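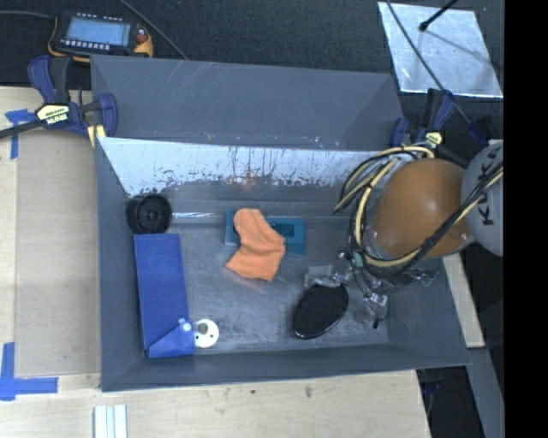 Every January I go through the catch-all bin in my workshop, and every January I wonder how it got that way again. I'm not a messy person by nature (my sister Bethel would like a word about that) but a bin with an open top is an invitation, and things go in far faster than they come out. When you get down to the last few pieces, with the gray floor showing between them, you finally see what you've been dealing with: an orange cloth crumpled over a teal block, a long blue pouch lying against the side wall, a black plastic wheel or spool back in the corner. None of it belongs together, and that's exactly why it's so hard to put away! So I thought I'd write down how I handle the odds and ends, which is the part of the job most folks give up on.

Start with the cloths. A cloth that's been dropped on top of something hides whatever is under it, and I have bought second and third tape measures on account of that very thing. Pull out every rag and cloth first, shake them outdoors, and sort them by what they've been used for. Anything that has touched oil or stain does not go back in a bin, ever. Lay those out flat outside, away from the house, until they're completely dry and stiff, then check how your town wants them thrown out. The clean ones get folded in quarters and stood on edge in a shoebox, so I can grab one with sticky fingers and not drag out the whole pile.

Next come pouches and packages. Open every single one. I know you think you know what's in there. I was sure I had a pouch of drill bits for the longest time and it was full of picture hangers, which I'd been looking for since we moved to the Aswood house. Once you've looked, put a strip of masking tape on the flap and write on it in marker, nice and big. If a pouch is empty, hang it on a nail by the door, and you'll have something to carry screws in the next time you're up a ladder.

Wheels, spools, discs and other round things are the worst, I'll grant you, as they roll off every shelf you set them on. I put a dowel upright in a scrap of two-by-four and slip anything with a hole in the middle right over it, biggest on the bottom. Mine holds a good stack and takes up no more room than a coffee can. Sanding discs go in a flat envelope by grit, and please don't mix them, you'll be sorry halfway through a tabletop.

Brushes I like to hang up by the handle. If one doesn't have a hole, lay it on its back with the bristles up. Left face down under a pile of things, they'll take a bend, and a bent brush never sweeps quite right afterward. A comb run through the bristles gets most of the sawdust out, and a little dish soap in warm water does for the rest.

Crinkly clear plastic goes straight in the trash, unless it's a bag with a good seal and the label still on it. My neighbor Saron Shiferaw saves hers for seed packets and has talked me into keeping 6 of the nicest ones, but that's my limit.

Now, before anything goes back, clean the bin itself. Vacuum the corners, wipe the walls with a damp rag, and dry it well. If it's metal and you find a worn patch, go over it lightly with fine steel wool and a dab of paste wax. Scuffs and scratches I leave alone. It's a workshop.

Then I put back only what I'll need in the next 2 weeks, and the rest goes to its shelf. Friday after supper I give it a quick look, 3 minutes or so with the radio on, and pick out whatever has wandered in.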